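Rarnari Horse Feed Records: README

Rarnari is a set of feed and body condition records for horses kept at livery yards that buy from Dresoda, a small feed mill. It covers 80 horses on two yards, Pearce and Drulley, over one full season. The tables were put together so that yard managers and nutrition students could compare rations on paper before changing anything in the feed room.

Contents

horses.csv: one row per horse. Yard, age in years, sex, type (pony, cob, light horse, warmblood), workload at the start of the season.
rations.csv: 1,750 rows. One row each time a ration was set or changed. Hay, hard feed, balancer, oil and salt, all in grams per day.
condition.csv: 1,000 rows. Body condition score and weigh tape reading, with the week of the season.
products.csv: the product codes used in rations.csv, with energy, protein, starch and fiber as printed on the bag tag.
notes.txt: free text from the yard diaries, lightly cleaned up.

All files are UTF-8 with a header row. Missing values are left blank. A zero in a feed column means the horse was given none of that feed.

How the records were made

Each yard filled in a paper sheet at the evening feed. Sheets were typed up every Tuesday by the yard office and checked against the mill's delivery slips. Where a sheet and a slip disagreed on the product, the slip was used and the row was given the flag "S". Where they disagreed on the amount, the sheet was kept.

Hay was weighed in nets with a hanging scale. Hard feed was measured by scoop and converted to grams with the scoop weights in products.csv. Pellets and chaff have separate scoop weights, so do not carry one over to the other. Drulley changed to a smaller scoop in week 30 and the conversion takes this into account.

Condition was scored on the nine-point scale. Pearce had the same scorer all season. Drulley had two, and the column "scorer" shows which one. The second scorer tends to run half a point higher on cobs. We have not corrected for that.

The sheets from both yards were sorted and typed together, and the originals are kept in box files by yard and week.

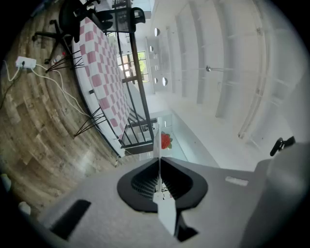 Known problems

Weigh tape readings are not scale weights. They are useful for following one horse over time and poor for comparing a pony with a warmblood.

Grazing is recorded only as hours of turnout. There is no measure of grass cover, so spring rations look low on energy for horses that were out all day.

Treats, licks and anything fed by owners outside the evening feed are mostly missing. Some appear in notes.txt.

Product code D7 was used for two different cubes. Rows before the recipe change are now D7A and later rows are D7B. If you have an older copy with plain D7 in it, replace the whole file.

Several horses moved from Pearce to Drulley in February. They keep the same horse number, and the yard column in horses.csv gives the yard where they started. Use the yard column in rations.csv for anything that depends on date.

Suitable uses

Teaching ration balancing, checking a feed calculator, looking at how often rations are changed and by how much. The records should not be used to set a ration for a horse with laminitis, ulcers or any other illness. Diagnoses were left out of the tables, and some of the lower starch rations were set on a vet's advice.

Privacy

Horse names, owner names and microchip numbers were removed. Horse numbers were assigned at random and do not follow stable order.

Changes

1.2: split D7 into D7A and D7B, fixed oil column for Drulley (was in milliliters).
1.1: added scorer column.
1.0: first release.

Corrections can be sent to the Dresoda mill office. Please give the file name, the horse number and the week.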